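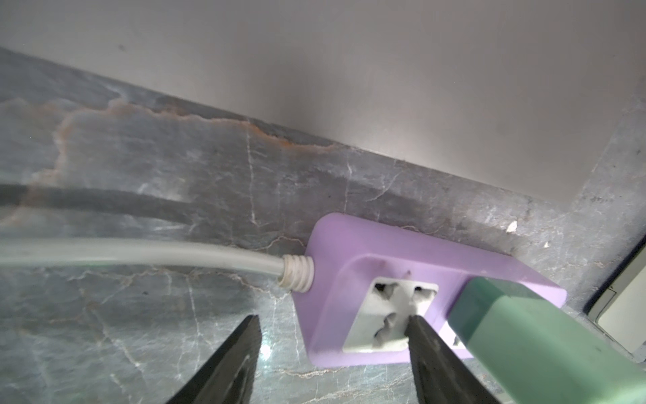 The woman who designs stamp sets for Viltitance makes her cards at a counter in the back of her house in Grendon, and she starts most mornings at six, before her kids are up. She has been there long enough to have strong views about how a card table should be set up. The heat tool goes on the left, the trimmer goes on the right, and the power comes from a strip lying on the work surface where she can reach it. Hers would be a purple one like the strip in the picture, she says, if she could pick the color again, with room beside a big plug for a second one. "I used to crawl under the counter every time I wanted to emboss something. You stop embossing pretty fast when you have to do that."

She came to stamping by way of wedding invitations. A cousin needed 19 of them for a small ceremony and didn't like anything in the stores. The first batch took a whole weekend, and the ink smeared on four because she had used a dye ink on coated paper and stacked them too soon. She remade those and kept the bad ones in a drawer, where they still are.

After that she sold cards at the spring market in Grendon for three years. She kept a notebook of what went and what didn't. The plain thank-you cards sold. The ones with layers and ribbon got picked up, looked at and put back. "People would tell me they were too nice to mail," she says. "I took that seriously. Now everything I draw has to work on a flat card that goes through with one regular stamp."

Viltitance took her first set, a group of seed heads and grasses called Fumon, after she sent in a page of samples. She had drawn it in fine pen, and the company asked for heavier lines. She redrew the whole set twice. The first run was 3000, which she thought was too many, and it sold out by March.

Her drawing process is slow. She works on paper at twice the final size, scans it, shrinks it and prints it, and looks at it from across the room. If two stems run together at that distance, she moves one. A set of ten images can take her a month, and she usually throws out two or three that she likes — "the ones that are good drawings and bad stamps."

On supplies, she is less particular than her readers expect. She buys white cardstock by the ream from Hendricks, the paper store two towns over, and cuts her bases from it at 4 1/4" by 5 1/2". She doesn't own many dies. She does think a stamping platform is worth the money for anyone who uses clear stamps, as it lets you ink a second time without losing your place. For embossing, she warms the tool up away from the card first and then brings it in from the side.

She numbers every design she finishes, including the rejects. The last one in the book when we talked was 733, a pear branch. Number 665, a moth, has been turned down twice, and she is planning to send it in again with the wings simplified.

Asked what a beginner should buy first, she took a while to answer. "One black ink pad, one set you really like and a lot of plain white card. Then make the same card until you're bored with it, and change one thing." She teaches it that way at her evening class as well. Everyone makes a single card four times, and they take all four home.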